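Zileo Home Help > Lighting > Table lamps

Small table lamp with fabric shade, flex looks a mess, and what bulb?

Asked by trelham_flat2, 02/11/2021
Viewed 3564 times

Moved in last month, rented, white walls everywhere, landlord doesnt want anything screwed in or stuck up. Got a little table lamp, off-white fabric shade, short black base. Like it a lot but two problems.

1. the flex is black and the wall and table are both white so it's all you see. It comes out of the side of the base and sort of flops about.
2. bulb it came with is very yellow and dim, can't read by it. Want brighter but dont want to cook the shade.

Also there's marks on the wall behind where I've shuffled it about, any way of getting those off without repainting? Need it decent before my mum comes in December. Thanks in advance

3 answers

Contreras
Flex first. Don't shorten it yourself if you're not sure what you're doing, and don't coil the spare up tight and shove it behind something. Loose figure of eight, one velcro tie, let it hang down the back of the table. If the table has a leg near the socket run it down that, couple more velcro ties, nothing stuck to the wall so landlord's happy. You can get white fabric sleeving that just slides over if the plug comes off, or the split kind if it doesn't.

Bulb - look inside the shade or on the lampholder, there'll be a sticker with max watts. Stick under that. LED, something like 500 lumens is plenty for a bedside, go up to 2000 and you'll hate it, like sitting in a dentist's. Colour wise you want neutral if you find warm white too yellow.

Marks: damp cloth, tiny drop of washing up liquid, dab dont scrub. Try it low down somewhere first becuase cheap matt emulsion goes shiny when rubbed.

Was this helpful? Yes 20

laltavska_m
just get a differnt lamp with a white flex

Was this helpful? Yes 1

oldpaintpot
Agree with Contreras on dabbing. Magic sponge takes marks off but takes paint off too, I did a whole patch in my hallway and it shows every time the sun's on it. If you can find out what paint the landlord used, a tester pot and a small roller, feather the edges. Ask first though.

For the flex, turn the lamp round so it comes out on the side nearest the socket. Sounds daft but half the mess is it crossing in front of the base. Felt pads under the base as well, stops it scraping when you shift it.

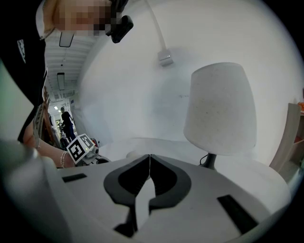 Reginald Villanueva: does the split sleeving stay shut on thin flex? Bought some for the telly leads and it kept springing open at the bends, ended up with tape round it every few inches.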